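Search this site Search Enter keywords

Waiting for Status: Temporary Protection and Daily Life Among Displaced Families in the Pirzada District

Student project report, Migration and Displacement Studies
Submitted by Gumaro Mendoza
October 2026

1. Introduction

This report looks at what happens to displaced families who are allowed to stay in a country but are not given permanent status. It deals with one district, Pirzada, and one type of document, the renewable temporary protection card. I chose the topic after a class discussion on the difference between being safe from removal and being settled. Most of the readings for the course dealt with the first. I wanted to find out more about the second.

The question I started with was simple: how does having to renew a card affect the decisions a family makes about work, school and housing?

2. Background

Families began arriving in Pirzada after the flooding and fighting in the Huvura valley. The district had a population of 3000 before the arrivals. Over 1000 people have since been registered at the Trodel reception office, which handles all first applications and all renewals. The office is in the old bus depot and is open in the mornings only.

A protection card has to be renewed before it runs out. A person whose card has lapsed can't legally work, and a landlord may refuse to sign or extend a lease. Children can stay in school during a lapse, but they can't be enrolled at a new one. This last rule matters more than it sounds, as the local primary school only goes to Year 6 and the high school is treated as a new enrolment.

3. Method

I used a short written survey and follow-up interviews. The survey was handed out through Wustadeo, a community centre that runs language classes and a legal help desk. I received 138 completed surveys. From these I interviewed 28 adults, all of whom had renewed a card at least once. Interviews were held at the centre with an interpreter when one was needed. People were told they could skip any question and could withdraw afterwards. Two did, and their answers have been removed and are not part of the totals.

I have left out names, villages of origin and family details that could identify anyone.

4. Findings

4.1 Work

The most common problem people raised was timing. Employers ask to see the card before offering shifts, and several people said that hours dried up as the expiry date got closer. One man who had worked as an electrician was packing fruit. He had looked into getting his trade recognized, but the assessment takes longer than his card is valid, and he did not want to pay the fee twice.

Women with small children reported a different problem. The language classes have child care but the renewal appointments do not, and a missed appointment goes to the back of the line.

4.2 Housing and household purchases

Most leases in Pirzada are month to month. People said they put off buying furniture and anything else that would be hard to move. A mother of four told me she had bought curtains for the first time in September, after her second renewal. She described this as a big step. Others still kept important papers in one bag by the door.
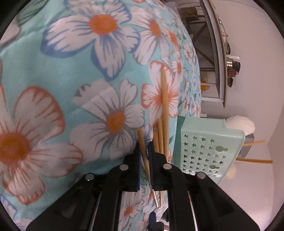 Cloth with a daisy-like flower print on a light aqua ground.

Small purchases came up often enough in the interviews that I added a question about them partway through. This means the first few people were not asked, and I have not reported a total for that question.

4.3 School

Parents were generally positive about the primary school. The worry was the move to high school. Three families had a child finish Year 6 while a renewal was still being processed. In each case the child started late, the longest delay being most of a term. The school principal wrote letters of support, but the enrolment system would not accept an expired card number.

4.4 Information

People mostly learned about the renewal rules from neighbours. The official guide is available in two languages, neither of which is the main language spoken in the Huvura valley. The help desk at Wustadeo has made its own one-page translation, which some people had photographed and passed along by phone.

5. Limitations

Everyone surveyed was in contact with the community centre, so people living on farms outside town are probably under-represented. I also relied on interpreters, and some answers may have lost detail. The Trodel office did not reply to my request for processing times.

6. Recommendations

The renewal receipt should be accepted as proof of status until a decision is made. This would deal with the gaps in work and school enrolment without a change to the law.

The high school should treat students from the local primary school as continuing.

Afternoon appointments should be offered at least once a week, and the written guide should be translated.

Related projects
Water sharing after the Huvura floods
Language classes and shift work: a small survey
Who counts as a resident? Local voting rules compared
Bus routes and access to services in Pirzada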